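Luslow Workshop Members Rehearse Ceiling-Mounted Arm in Simulation

8 Jul 2021

The shared workshop at Luslow has approved the second stage of Rondo, a member-built robot arm intended to hang above a common workbench. The project lead met with the newsletter to report on progress and on the work that remains before October.

Rondo began as a bench-mounted design. According to the project lead, the change to an overhead mount was made after members asked for more clear space on the table. "We share that bench with other groups," the lead said. "An arm that stands on it takes up the part everyone wants."

The group has so far worked mainly in simulation. A virtual room was prepared with a perforated optical table and a set of household items, among them plates, baskets, a mug and a banana. The lead described the choice of items as practical. "They are things members can bring from home when we test the real arm. A plate is hard to pick up, and a banana is an awkward shape. We wanted both."

Each proposed motion is run 1000 times before it is accepted. At the time of the interview, 62 motions had been accepted, and seven had been returned for changes. Most of those involved the wrist turning too late on the way down.

Asked about safety, the lead said that the real arm will run at low speed and that two members must be present whenever it is powered. "That rule is already in the workshop handbook. We did not ask for an exception."

Work on the ceiling bracket will start once the beam inspection is complete. Members who wish to assist with wiring may sign up at the Luslow front desk.
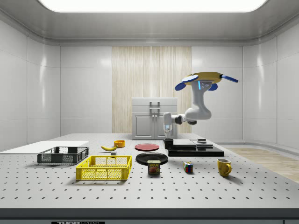
The Rondo simulation, with the gripper over the table near a black cup.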